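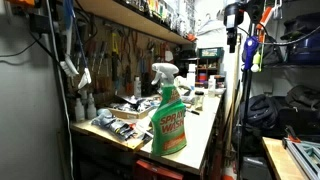 Figure 3. The bench at Skastside with the spray bottle used in the pick-and-place demonstrations.

3.2 Collecting the demonstrations

I'll be upfront about how I picked the task: I wanted something a person does without thinking and a robot makes a mess of. Picking up a spray bottle fits that perfectly (try it with a remote arm some evening and see how your patience holds). The bottle in Figure 3 is a green Spray 'n Wash with a white trigger head, and I like it as a test object. It stands upright, it has a trigger sprayer on top, and the trigger sticks out to one side, so grabbing it from the wrong direction means squeezing something you didn't mean to squeeze!

We taught the task in two ways. In the first, which I'll call hand guiding, the person takes hold of the arm and walks it through the motion while the joints go slack and the computer writes everything down. In the second, the person sits at the Stuline controller and drives the arm from a chair with a view of the bench. Same bottle, same goal: pick it up, carry it toward the back of the bench, set it down standing. Five people took part, and everybody did both.

I had expected hand guiding to win easily, and for the first few minutes of each session it did. People get it right away. You grab the wrist and you go. But they also lean on the arm, they stop halfway to shift their feet, and all of that ends up in the recording. Yevhen Hrynyshyn, who did the largest share of the driving, had the opposite trouble with the controller. His early runs were slow and full of little corrections near the bottle, and then one Saturday they smoothed out and stayed that way. I have no tidy explanation for it. Practice, I guess.

We left the clutter alone on purpose. A workbench in real use has bags of parts, trays of pliers and other bottles standing on it, and several of those other bottles are white, the same as our sprayer head. A policy trained on a bare table tends to go after the wrong thing as soon as you give it a choice (see our earlier trouble in Section 2). So the rule was simple: before each run, the person could move the spray bottle anywhere near the front edge and had to leave everything else where it was.

Runs were thrown out in two cases only, when the bottle fell over or when the recorder dropped part of the joint data. A clumsy run that still ended with the bottle upright stayed in. I went back and forth on this with the Kostiuk group, who like to trim the pauses before training, and I still think the pauses tell you something about where people hesitate. With the controller, that was nearly always just before the fingers closed.

All the recordings were then converted to the Kakow format and resampled to a common rate, as described in Section 3.3.

Last updated: April
Shares 3 | Comments 2

Comments

gripforce_dan
Did you try rotating the bottle between runs? With the trigger pointing left every time I'd expect the policy to fall over as soon as you turn it around.

mlindqvist
Glad you kept the pauses in. We trimmed ours and the arm got very confident about grabbing air.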